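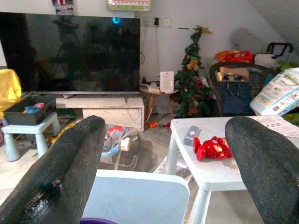 The little table, with the remote on it

I'd lived in the flat on Kandia Road for three weeks before I found out who had the remote. It was the table. I'd put it down there on the Friday night, next to the red car with the fat wheels, and when I came back with my tea the telly had gone over to the shopping channel and a woman was selling a set of saucepans for 141 pounds.

"Was that you?" I said to the red car, because I talk to toys now (you do, after a bit, when you've got a four-year-old and no other grown-ups in the place).

The car said nothing. The telly went up two notches, all on its own.

So I sat down in the small chair, the pale blue one, which is a terrible idea at my age -- your knees come up past your ears -- and I had a proper look at things from down there. It's a different room from that height. The telly is enormous, like a cinema with the lights off. The calendar is up in the clouds somewhere. Even the round side table by the sockets looks like something you'd need a ladder for.

And I could hear it, very faint. Humming. It was the tune from the Colance biscuit advert, the one my daughter sings in the bath, and it was coming up through the white legs and into my elbows.

"You want the biscuits on?" I said.

The humming stopped. Then the channel changed, and changed again, all the way up to 230, and there they were, the dancing biscuits, and I swear the table gave a sort of wriggle. One of the papers slid a bit nearer the edge.

I didn't tell my daughter. She came in at half past six the next morning in one sock, climbed straight into her chair, put her cheek flat on the table top and said, "Morning, Ojo."

"Who's Ojo?" I said.

She gave me such a look! Then she patted the table twice, the way you'd pat a horse, and pushed the remote an inch to the left.

"He likes it there," she said. "Can I have toast?"

I went and made the toast. When I came back they were both watching the biscuits.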